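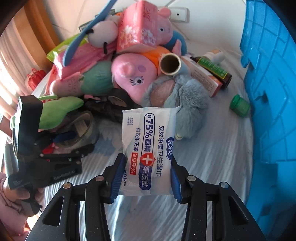 FLILLHOLM, 18 Oct 2018

Dear Tarık,

You asked for the second report on the Grelau bedroom project to be shorter than the first, and I've tried, but so much has happened since May that I'm already on my second cup of coffee and still on the opening paragraph. The numbers are in the spreadsheet I sent to the Dağdelen office. What follows is the stuff that doesn't fit in a spreadsheet.

Quick reminder for anyone on your side who is new: the grant pays for us to go into people's homes and help them get one room back. One room, usually a bedroom, usually one where the kids' things and the household things have been piling up together for years. We've now done 19 homes. The plan had us at a slower pace than that, and I'd love to say it was good management, but really it's that people told their sisters.

The bed method

In the first report I described how we were sorting on the floor. We've given that up completely! Everything goes on the bed now. You spread a clean sheet, you bring it all over, and you work standing up. My knees are very happy. It also means people get their decision made by bedtime, seeing as they'd like somewhere to sleep, and it has done more for our finishing times than any schedule I ever wrote.

The pile at the top of this report is a pretty fair sample of what we deal with. Pale satin sheet underneath, and then pink pigs, a stuffed fish, a fluffy rabbit, a tissue box with white flowers on it, a snack bag, a brown bottle with a green label, a medicine box, a cardboard tube from a roll of cling film. I used to think of these as toy jobs. They're mixed jobs, every one of them. Toys are maybe the loudest part, but it's the little household things in between that take the time.

So the order we work in has changed. In the spring we did soft toys first (they're big, you feel like you're getting somewhere). Now we pull out anything from the medicine cabinet before we touch a single plush. Bottles, boxes, sprays, jars, all of it goes straight to one side of the bed and gets read, label by label, with an adult from the home. It's slow and a bit dull and I wouldn't go back to the old way. Small jars roll under big rabbits, I can tell you that much.

Labels

This is where Jianhua Duan has been worth her weight in gold. You'll remember we budgeted for a few hours of language help and I wondered whether we'd use them. We've used them all. A lot of the homes have products with Chinese packaging, and I can't read a word of it. I'd been putting wet wipes in with the tissues, for example, as if they were all the same sort of thing. The packet in the picture says 75% alcohol in great big characters, and the vertical line calls them sanitary wipes with a double germ-killing action. There's a ≥99% on there too, on a red label. Those don't belong in a toy box next to a rabbit a toddler chews on! They go on the high shelf with the cleaning things.

Jianhua has made us a one-page sheet of the words we meet most - alcohol, disinfectant, for external use, keep away from children, and so on - with the characters printed large so you can hold the packet up beside it and compare. I've attached a copy. She is also working on a Turkish version with your colleague in the Dağdelen office, who has been very patient with our emails. If it's all right with you I'd like to move a little of the printing money over so we can laminate them. The paper ones get sticky.

Storage boxes

Now for the part where I have to own up. We ordered the Skadell boxes in one size, the large, on the theory that a big box swallows a big mess. It does. It also swallows the small things, and two weeks later the family can't find the thermometer and tips the lot back out on the bed. I've had this from several homes and I saw it for myself on a follow-up visit, where I was shown a beautifully lidded box with what I can only call a landslide inside it.

A large plastic box is right for plush and for almost nothing else. For the rest we've been using shoe boxes and ice cream tubs, whatever the family has in the kitchen, and they've worked so well that I'd like to cancel the remaining Skadell order and buy small lidded trays instead. The supplier will take back unopened cartons. There's a restocking charge, which I've put in the spreadsheet in its own row so you can be properly annoyed at me about it.

Soft toys

People always want to hear about the toys, so. We've settled on asking the child to choose who sleeps on the bed, who lives in the box and who is ready to go. We don't set a number anymore. In the first few homes we said ten toys, and there were tears, and not only from the children. One father argued for a bear for most of an afternoon. Without the number, kids let go of more than I'd have guessed. They are also far stricter than their parents about anything that came free with something.

Duplicates are funny. I would have bet that if you own two pink pigs, one can go. No! Two pink pigs are a family, they have names, one of them is the mother. I've stopped suggesting it.

Everything that's staying gets looked over for loose eyes and split seams, and the menders go in a pillowcase by the door. We lend a sewing kit. Washing is up to the family, though we leave a note on which ones can go in the machine. Toys that are leaving go to the hospital thrift shop in Flillholm if they're in good shape. The shop can take up to 50 in a month and asked us very politely to stick to it, so we now have a bit of a backlog in my garage. My car lives outside at the moment.

Odds and ends

Every room has a category I've been calling "parts of things." Cardboard tubes, plastic rods, straps, lids without jars. We used to throw those out as we went and twice got a phone call that evening about something that turned out to be a piece of a curtain, or a bed, or in one case a prize-winning science project. So parts of things now get a bag of their own, it hangs on the doorknob for a month, and then it can go with a clear conscience. Tubes from the cling film are the exception. Kids want those, so we ask.

Food in bedrooms, we say nothing about. Snack bags go to the kitchen, open or not, and that's that. Two families told me they'd put off calling us out of embarrassment over crumbs, and I don't want us to be people anybody has to clean up for.

What hasn't gone well

The evening visits. I promised you six by now and we've managed 2. Children are tired, parents are tired, and sorting on a bed somebody needs to be in by eight o'clock is a bad idea, however well it works at three in the afternoon. I'd like to swap the evenings for weekend mornings and will send a new calendar if you agree.

The follow-up forms are also too long. Families skip the second page, all of them, and I don't blame them, I wrote it and I'd skip it too. Jianhua has cut it down to 6 questions, the last of which is just "Can you see the floor?" I think that one will tell us more than the rest put together.

And I'm behind on the handbook. There's a draft of the chapter on medicines and cleaning products, notes for the one on toys, and a blank page with "Clothes" at the top of it.

Before the next payment

I need a yes or no from you on three things: moving the printing money, swapping the large boxes for small trays, and the change from evenings to weekend mornings. The trays are the urgent one, as the supplier's return window is short. The other two can wait until you're back from leave.

We have a waiting list for the first time, and I'd love you to come along on a visit before winter if you can spare a morning. Wear something you can crouch in - I know I said we don't work on the floor anymore, but somebody still has to look under the bed.

Warmly, and with thanks to everyone at Dağdelen,
Your project lead at Grelau

Attached: label sheet (Chinese/English), revised follow-up form, thrift shop receipts

Filed under: Partner Updates / Home & Family / Grant Reports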